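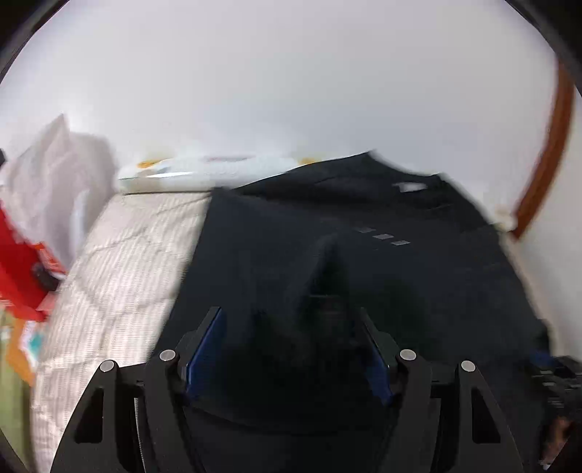 One customer in Drultlow wrote to us that the old crawl space fans ran all night and the joists were still damp in June, and asked why a smaller unit should do any better. Most inquiries we receive start with a version of that question, and it describes the work of the company fairly well.

About Stakulby Ventilation

Stakulby designs and builds low-voltage exhaust fans, backdraft dampers and humidity controls for crawl spaces, basements and unheated outbuildings. Design, assembly and testing are carried out at our plant in Irnstead. Replacement parts ship from the Drultlow warehouse.

Product lines

The Rengifo series is our main line of foundation vent fans. Each unit fits a standard block opening and is supplied with a galvanized housing, an insect screen and a gravity damper that closes when the motor stops. The controller reads relative humidity and temperature at 2 points, inside and outside, and runs the fan only when the outside air is drier. Units can be linked in groups of up to 11 on a single controller.

Testing

Airflow is measured at the factory with the screen and damper installed. Published ratings are therefore lower than free-air figures for the same motor. Sample motors from each production lot are run for 200 hours before the lot is released.

Sales and service

We sell through contractors and building supply dealers. As of September 26, 2018, 3,359 Rengifo units were registered for warranty service. Sizing charts, wiring diagrams and installation sheets are available from the Documents page or by mail from the Irnstead office.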